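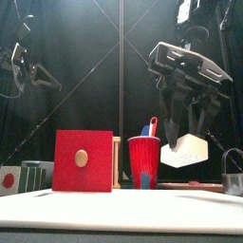 Projects > Sport Science > Student Reports

Counting Kicks: A Judo Player Looks at Taekwondo Sparring
by Satish Nair

Last updated April 10, 2026

I have done judo since I was nine, so when our sport science class had to pick a combat sport we didn't practice ourselves, I went straight for taekwondo. I wanted to know which leg people score with, and whether it changes when they get tired (mine certainly do!).

How I did it

The Endholm club let me sit at the mat edge during their February open sparring day. I watched 33 bouts and wrote down every kick that scored on a paper sheet, with the round, the leg (front or back) and the target. My first sheet had too many columns and I kept missing things, so I dropped "type of kick" after the second bout and left those two out of the totals.

What I found

Across the bouts I kept, I logged 589 scoring kicks. The front leg did most of the work in round one, which surprised me, as the back leg looks so much more powerful from the stands. The coach explained that the front leg has less distance to travel and gives less away. In the last round the back leg came up a lot, mainly from players who were behind and needed head kicks.

I loved the third rounds. People who had been bouncing and feinting for minutes suddenly went for everything, and the noise in the Kondthorpe sports hall was fantastic.

Problems

I was the only one scoring, so fast exchanges are probably undercounted. Heavier players were rare too: only 6 of them entered, and I can't say much about that group.

Next time I'd like a second person on the opposite corner, and I want to compare juniors with adults. I've also signed up for the beginner class, starting with stance and front kick.

Recent reports
Grip Fighting in Junior Judo
Garna Rowing Club: Stroke Rate and Wind
Warm-Up Habits at the Amato Track Meet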